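Category: Printmaking | Screenprints | Disputed editions

The Favley Suite is a group of six screenprints attributed to the printmaker Hendrik Adams and said to have been issued by the Clurkesar workshop. The prints show large single letters in flat red, blue and ochre. Dealers often call the suite the high point of Adams's career, a claim that rests mostly on dealers' own catalogs.

The usual account holds that Adams cut the stencils himself and pulled every sheet by hand over one winter in Favley. No workshop log supports this. The surviving ink orders suggest a longer job and more than one printer, and the registration on the third and fifth prints differs enough from the rest that a second press seems likely.
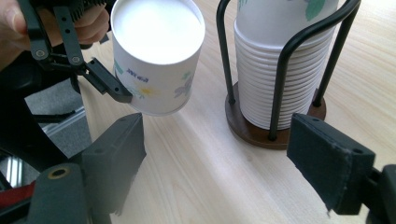 Vol. 32, p. 31

The size of the edition is also in doubt. Sheets are numbered out of 2,000, a very high figure for work sold as hand-pulled. Supporters answer that most of the run was spoiled or never signed – a convenient explanation, given that no spoiled sheets have come to light. The signatures are in soft pencil and vary a good deal. The Amegashie catalog accepts all of them without comment, and later sellers have tended to cite the catalog as proof.

Adams is also credited with inventing the "Lilenel ground," a thin gray underlayer meant to keep the reds from sinking into the paper. Similar layers were already common in commercial sign printing, and the name does not appear in any of his letters. It may have been coined by a gallery.

Critical opinion is divided. Admirers praise the plain lettering and strong color. Others find the suite pleasant but thin, and note that the fourth print is almost a copy of an earlier poster by the same workshop. Prices have risen anyway, which says little about who made the prints.

Contact the editors | Copyright notice | Back to top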